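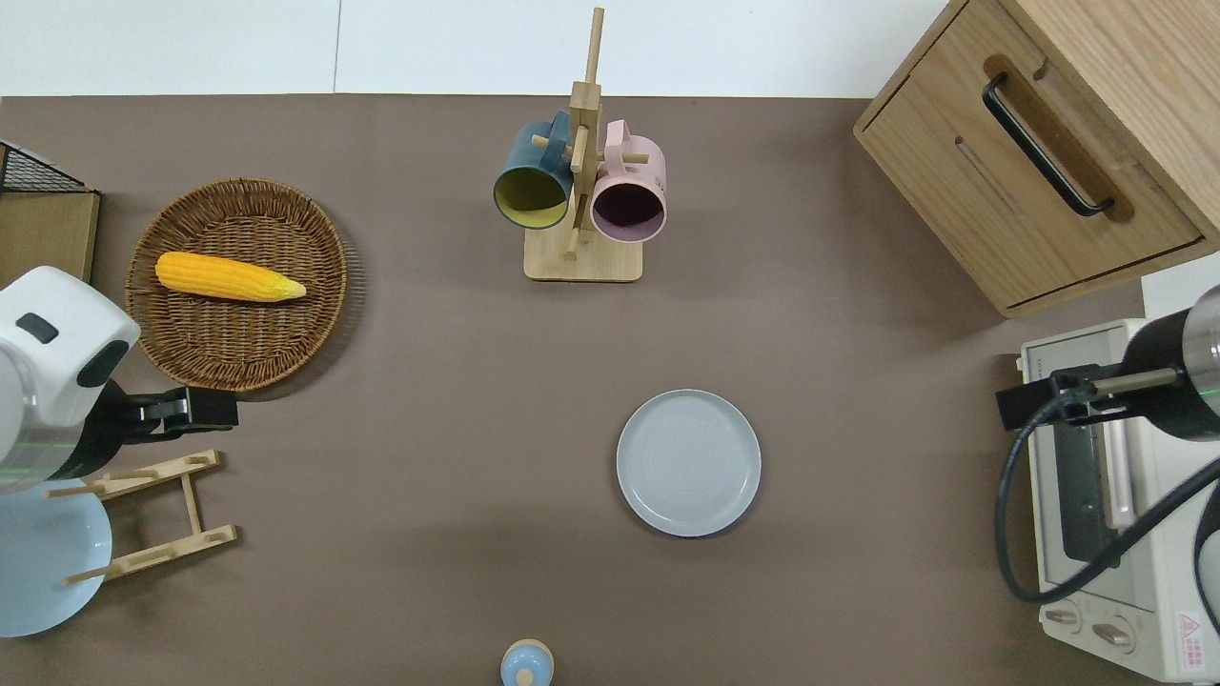 About Jastholm

Jastholm develops software for robot arms that work with everyday objects. Our programs allow an arm to recognize what is in front of it, decide on an order of work, and carry out that work at a safe and steady pace. We do not manufacture robots. Our customers select the arms and grippers that suit their needs, and we supply the software that runs them.

Our History

The company was founded by Fouad Tawfik, who continues to serve as Director. Its first product was a motion planner for a single arm, written for a packaging customer who needed shorter cycle times. Requests soon followed for two arms working over one table, and this has remained the center of our work. Today Jastholm operates from one office and laboratory in Grosanmont.

What We Make

Trikis is our planning and control software. It receives a task in the form of short steps, such as placing an ear of corn on a plate or lifting a mug from its stand, and produces joint motions for one or two arms. Trikis checks each motion against the other arm, the table and any fixed equipment before it is sent to the controller. When two arms require the same space, the software assigns that space to one of them and holds the other at a waiting point.

Bosman is our perception package. It identifies objects and estimates their position and orientation from camera images. Much of our recent effort has gone into items that are difficult to grasp from a fixed list of poses: mugs hung upside down on pegs, food lying in a woven basket, plates with a low rim, and drawers with a recessed handle. Bosman reports a confidence value with every estimate, and Trikis will request a second view when that value is too low.

Both products are supplied with a replay tool. Engineers may step through a recorded run, compare the planned path with the measured one, and mark the point at which the two separate. The tool was first written for internal use and was added to the standard license at the request of customers.

How We Test

Household tasks form the basis of our testing. A tabletop with dishes, a drying rack, a drawer unit and a toaster oven presents many of the problems found in commercial kitchens and light assembly — narrow gaps, hinged doors, and objects that partly hide one another. Our test library holds 400 table layouts. Each release candidate must complete 3000 simulated runs before it is approved for use on physical arms.

Cable clearance is reviewed separately. Our planner treats the cable of an arm as a body with its own permitted region, and a path that would draw the cable tight is rejected.

Our Staff

Jastholm is organized into two groups, Planning and Perception. The groups share one code base, and a change to the interface between them requires the approval of both leads. New engineers spend their first 7 weeks in the laboratory before joining a group.

Working With Us

Customers normally begin with an evaluation license for Trikis, with Bosman available as an option. Our engineers assist with the arm and camera setup and provide written findings at the close of the evaluation. Inquiries from universities are also welcome and should be addressed to the Director's office in Grosanmont.

Page last reviewed 15 May 2026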